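Mar 28, 2018
Clurine cell, sweep station. Gripper and mount maintenance.

Picked up from the last entry. The left arm was still losing position at the wrist after long runs. Controller log shows 1,062 cycles since the last zero, and the drift starts well before the end of that. Mogensen's sheet says re-zero at 2,000. That interval is too long for this cell. Have pencilled in a shorter one on the card, to be reviewed in June.

Power off at the wall, lockout tag on. Base bolts on both arms checked with the torque wrench. Left arm, rear inboard bolt had backed off a quarter turn. Cleaned the thread, fresh threadlocker, torqued to spec. The others held. Witness marks repainted on all of them so the next person can check by eye.

Cables: the loop at the left elbow was rubbing on the link cover when the arm folded back. Moved the tie one position up and left more slack. No damage to the jacket that I could feel. Right arm loops left as they were.

Fingers off, pads wiped with isopropyl, crumbs blown out of the slides. Bread is worse than sponge for this. It gets ground to a paste behind the finger carriage and sets hard. Used a nylon brush and a wooden pick, no solvent on the rails. Refitted, opened and closed 29 times on the pendant, no sticking.

Then back on power, homed, and laid the station out for the check run. Brown mat down, lined bin at each end, dustpan and brush in the centre with the handles toward the arms, bread, pastry and sponge on both sides. Both grippers parked open and clear of the mat. Base indicators green on both.
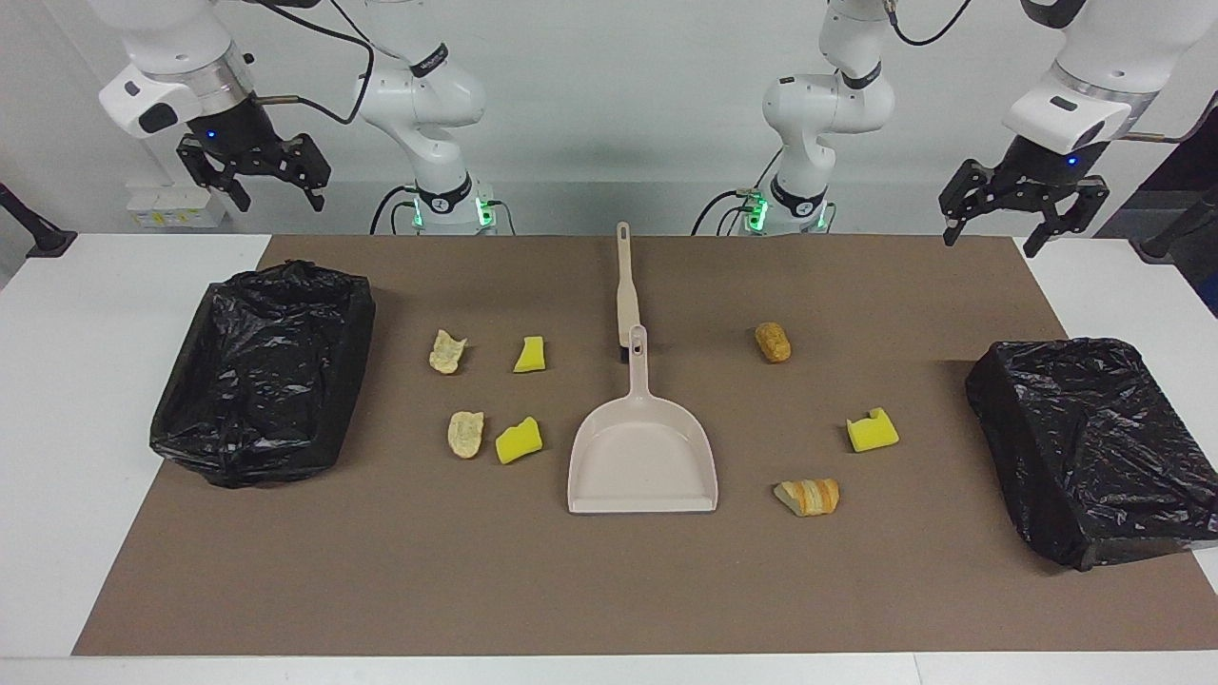 Mingxuan Guo: before you sign off the zero, check it with the elbow folded as well as extended. When I did the Prulby cell the numbers were fine at full reach and 3 mm out close to the base. Same bolt pattern. Also, re-seat the wrist connector while you have the cover off, it costs nothing.

Did both. Folded-elbow error on the left arm came to 0.4 mm, within limits. Connector had been seated properly but I pulled and refitted it anyway - no change in the readings.

Offsets saved as set 117. The old set is kept on the controller under its original name, don't overwrite it until the new one has a week behind it.

Outstanding:
Spare finger pads, Warivow, one pair left in the drawer. Order more.
Mat creases. Swap the mat if they start catching the dustpan lip.
Repeat the wrist drift check after the next long run and write the figure here.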